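Chapter 4
The Table Comes First

I used to start this course with tools. Everybody likes tools! Then I noticed that my students were finishing their first projects on whatever surface was closest – a bed, a washing machine lid, a stack of moving boxes – and wondering why nothing came out square. So for this edition I've moved the table up from Chapter 9, and the tools can wait their turn.

By "table" I mean any flat top you plan to work at for more than an hour. It doesn't have to be expensive. My first one was a door. What matters at this stage is that you get to know the top you have, and that means looking at it bare, before you pile anything on it.

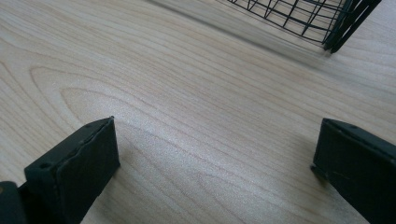 4.1 Reading the grain

Wood grain comes in two patterns you'll meet all the time. Straight grain runs in long lines, more or less side by side. Cathedral grain makes nested arches, one inside another, a bit like the rings of an onion cut the long way. Lots of tops show both, and the arches often loosen up into plain lines as they travel across the board.

You get arches when the board (or the veneer, the thin slice on top) is cut flat across the growth rings. A printed top can copy the same look very nicely, so don't decide what you own from the pattern alone. Look underneath, look at the edges, and look for a repeat. My sister-in-law swore her Ostrowski desk was solid ash for years until she spotted the same knot in two places, and I'm afraid I laughed.

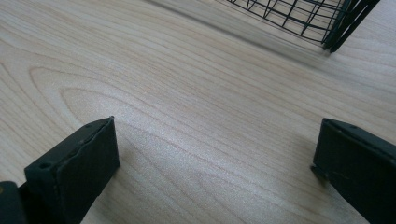

Now for light, which I think gets skipped in most beginner books. A pale top bounces a lot of it back at you, and that's lovely on a gloomy afternoon and pretty tiring under a strong lamp. The finish matters as much as the color. Even a smooth, fairly matte top like the one in the photo picks up a slight sheen where the light falls on it, and if you're marking pencil lines in that brighter patch you'll squint. Move the lamp to the side first. If that doesn't help, turn your work a quarter turn and try again. I keep a lamp with a long arm, a Piltota I've had since graduate school, and I must shove it back and forth 14 times a day.

4.2 What lives on the table

Once you know your top, you can put something on it. One thing! I'm strict about this in the first week. Pick a single open container for the small stuff and let the rest of the surface stay free for your hands.

I like wire mesh for this job. You can see through the sides, dust falls out the bottom, and a rectangular basket sits nicely parallel to the edge of the table. Fabric bins slump. Deep plastic tubs swallow things (I once lost a tape measure in a Penier tub for a whole semester).

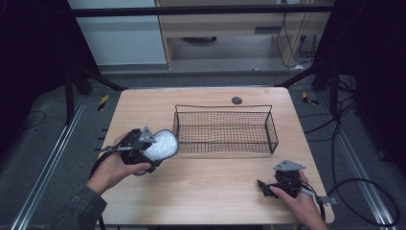 Put the container where you can reach it without leaning, and leave yourself elbow room in front. If your table has a grommet hole at the back, try not to block it, even if you don't run a cord through it today. You will by September. Cords that come off the side of a table instead deserve a look too – check where the loop lands on the floor before you push your chair back.

Try this before you read on: clear your table completely, wipe it down, and sit at it for a few minutes with nothing but the container. Reach for it with each hand. Shift it until both reaches feel easy, then mark the corners with bits of tape.

4.3 Choosing a height

Most desks are sold at one height and most people aren't

Share this chapter: 700 shares · 9 comments

Comments

tinbox_ruth: I did the tape thing and my basket moved nearly a foot from where I'd always had it. Thanks!

Marianna Mazurek: Is the grain section the same as in the old edition? My class still uses that one.

dov.k: Found the repeat on my Elovar table. Wish I hadn't looked.

Contact the author · Copyright, all rights reserved · Back to top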